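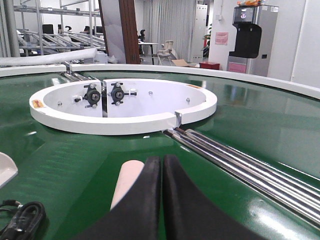

Phuthong Makers' Club - Visits and Outings

Four of us drove over to see the Sasedetti build, which we had been hearing about since September, mostly from people who had not seen it either. The shared workshop is on the second floor of a building that used to belong to an office supply firm, and the freight elevator has opinions about who may use it. We took the stairs.

Beril Yaman met us at the top and asked us not to lean on the white rim. She asked again when Muthu leaned on it.

What they are making is a sorting table with a robot working over it: small parts get picked up, passed through a round station and sent off along steel rods. The surface is a glossy green, so shiny that you get the ceiling lights back in your face when you bend down to look. I asked whether the gloss troubles the camera. Beril said yes, it does, and that green was what they could get. I have built entire kitchens on this principle.

The part worth the drive is the white ring in the middle. From a few feet away it looks like a cake pan. Get closer and there are two black roller mechanisms inside, nearly identical, each on its own upright white plate, with a bolt through the hub and little tabs sticking out all round. Theerawat Limsakul drew the ring and is on his fourth version of it. The first three are kept in a box, and he will show you them if you stand still. Version two was perfect apart from being a size too small for everything that had to go in it.

The polished rods leave through a notch at the front of the ring, where there is a metal bracket that took up most of our question time. Remedios wanted to know why rods and not a chute. Theerawat said a chute was tried, and parts stopped halfway down it to think. Rods lying close together give them less to sit on. He bought his from Idadport, who sell them cut to length, and he recommends measuring before ordering, in the tone of a man with some spare rods.

Then the gripper. The fingers are black and rubbery with curved tips, and they close almost like a beak. The group had stiff ones for a while and they flung things. Beril keeps a tally of dropped parts on a clipboard and it stood at 1,011 when we arrived. She seemed rather proud of it. Muthu Nair, who has been threatening to build an arm in his garage for as long as I have known him, took eleven pages of notes and then left them on the water dispenser, so if anyone from the workshop is reading, they are his.

Budget came up, as it does. The whole table has cost $800 so far, leaving out the robot, the tools, the rent and anything Theerawat paid for without telling Beril. The control software is called Curketti and is written by two members who were both away that day - a wise arrangement when there are visitors.

Practical notes for anyone going: there is street parking if you are early, the chairs are ordinary office ones and perfectly comfortable, and you should wear shoes you don't mind walking three blocks in if you are late. Maureen Yeoman has the contact details and is putting together a second trip. She can fit four in the car, or five if nobody brings a coat.

Muthu has asked me to add that he only leaned on the rim once.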